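Recovering a two-arm cell after a stop with a pole still held

Applies to: Gellum two-arm stations running the Lolen controller, software 2 and later
Last changed: June 21, 2024

Follow these steps when the station has stopped with fault 139 (grip force disagreement) and one or both arms are still on the workpiece. The fault comes up when the two arms pull against each other through a stiff part such as a pole or a tube. The controller sees more load at one wrist than it can explain and holds both arms where they are.

Do not press Resume. Resume carries on with the old path, and if the pole has slipped in the grip the arms will load it again. In December we bent a pole at the Matos site this way and had to change a wrist bearing.

Before you start

Press the emergency stop on the pendant and leave it in. The brakes hold the arms, but a part under strain can still spring out when a gripper opens. Wear eye protection and keep your head out of the space above the arms.

Look at both grippers and at both ends of the part. Note which arm is holding and which is only touching. You will be asked for this in step 3.

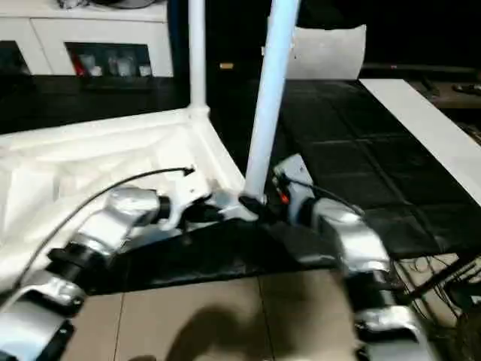

Left gripper reaching to the base of the slanted pole, with the red light on at the right arm's module.

Check the cables next. On these arms the thin black cable runs outside the housings, so it can catch on a pole or on fabric. If a cable is pulled tight, do not move that arm under power. Free the cable by hand first.

Releasing the part

1. Support the pole by hand, well away from both grippers. Use a second person if it is longer than you can hold steady.

2. Release the emergency stop and choose Service, then Hand Guide. Keep the speed limit at its lowest setting.

3. Pick the arm that is only touching and move it back along the line it came in on. Do not twist the wrist. If neither arm is clearly the loose one, start with the arm showing the lower force on the pendant.

4. Watch the force reading on the other arm. It should fall as the first arm backs off. If it rises, stop and move the first arm back to where it was.

5. Open the remaining gripper with the Slow Open button and lift the pole clear.

6. Send both arms home one at a time.

If the gripper will not open

Fault 226 means the gripper motor has tripped. Cycle the power to the tool only, from the Sternia tool page, and try Slow Open again. If it trips a second time, isolate the station and call maintenance. Do not lever the fingers apart.

Clearing the fault

Go to Log, save the last run, then clear 139. Run the job once with no part loaded. If the fault comes back on the empty run, the wrist sensor needs setting to zero again, see page 86 of the station manual.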